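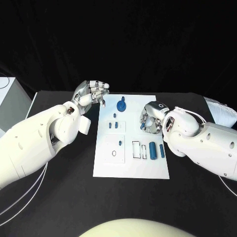

1. What we set out to do

Project Dutel, final report, Abubakari Hall robotics teaching lab, Fakville. Draft handed in August, this is the corrected version (mostly).

Question was simple. If you train a pick-and-place policy on head camera video under plain white room light, does it still work when the light changes color? And if it doesn't, can you fix that by teaching under colored light too, or is it enough to shift the colors of the recordings in software afterward. The second is much cheaper. We wanted it to win.

2. Setup

Two-armed robot with multi-finger hands, dark table, black curtain behind so the background stays the same. White task board, blue parts. The parts are a mix: a round knob piece, small pegs, some bigger pieces on the right half. The board we call the Duremlow board after the course it was made for.

Why blue parts on white: easy to see in white light, and the contrast drops off in a useful way when the lamp goes colored. Under green everything pale goes minty and the parts go teal. Under magenta the board turns pink-lavender.

Both arms stay over the board during an episode. For this report we only score the right hand. The left one has to keep its start pose near the far left corner and not bump the knob piece. We counted a bump as a fail, even if the right hand did fine.

3. Data

57 demos, teleoperated, all in the same room with the same table position. Light was set before each demo and left alone until the end of it. We used 4 light settings for teaching and kept two back for testing only, so 6 in total. White was always in the teaching set.
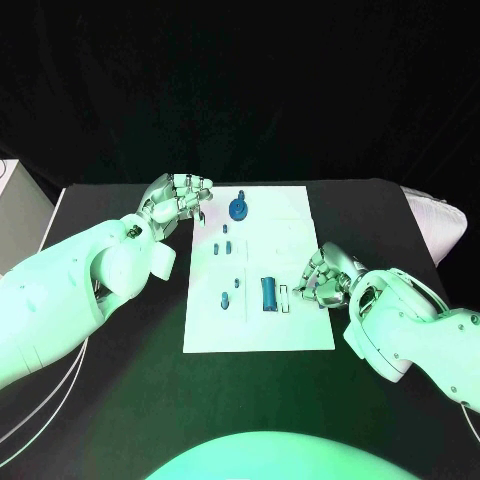

Exposure on the head camera was locked. First try had it on auto and the camera kept correcting halfway through an episode, so the policy saw brightness jumps that had nothing to do with the task. Threw those out. White balance was also locked, to the white setting. This makes the colored light look stronger on video than it did to us standing there, but at least it is the same strong every time.

Each demo: reach to a part on the right half, close the fingers, lift, place it at its target area, back off. Wrist angle is the hard bit. The operator usually needed a practice round before recording.

4. Training

Same network for everything. Three versions of the data:

A - white light demos only
B - white light demos only, with random hue and saturation shifts added in software
C - all 4 teaching lights, no shifts

We trained each version with 3 seeds and ran all of them. To be fair to A and B we repeated white demos so that each version saw the same number of training steps. Does not make the data more varied of course. We know this is a weak point, see section 7.

Input is the head camera image plus joint positions from both arms. No depth. We did think about converting to grayscale and skipping the whole color problem, but under the magenta lamp the gray value of some parts gets close to their own shadow, so we dropped it after a quick look at the histograms.

5. Results

White light: all versions do the job. A is a little smoother than C, fewer small corrections before the fingers close. Expected.

Green light: A gets the reach mostly right but closes early, in the air next to the part. B is clearly better. C best, hardly worse than in white.

Magenta was the surprise. A drifts off toward the middle of the board and stays there. B we had hoped would handle it, and it didn't really - reaches fine, then hesitates over the part and often never closes. C still works, slower.
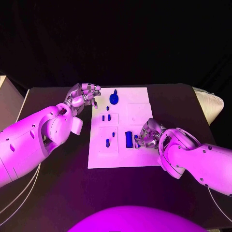

Our best guess for the gap between B and C is shadows. A hue shift in software moves every pixel the same way, but a real colored lamp also changes where the shadows fall and how dark the sides of the parts get, and the silver finger joints pick up reflections. When we looked at the saliency maps the B runs were putting a lot of weight on the edge between finger and part. That edge is exactly what goes soft under the lamp.

On the two held-back lights the order was the same, C over B over A, with a smaller gap. We did not run enough episodes there to say more.

6. Problems

Cables. The thin white ones on the table show up in the head view and they moved between sessions. After that we taped them down for test runs but not for the older demos.

The robot's own chest is in the bottom of the view and gets very bright under the lamps. Cropping it helped A a bit and did nothing for C, so we left the crop out to keep things comparable.

Lost an afternoon to a clock offset between camera and arm logs. Fixed in the loader script, see the readme.

7. What we would change

More white demos, so A and B aren't living on repeats. Mixed lights inside one episode. A version D with both real lamps and software shifts, we ran out of robot time for that. Also score the grasp and the placement seperately, right now a late drop looks the same as a missed grasp in our table and it really shouldnt.

Logs and configs are in the Dutel folder on the lab drive. The auto exposure recordings are still in there too, under old, please dont train on them.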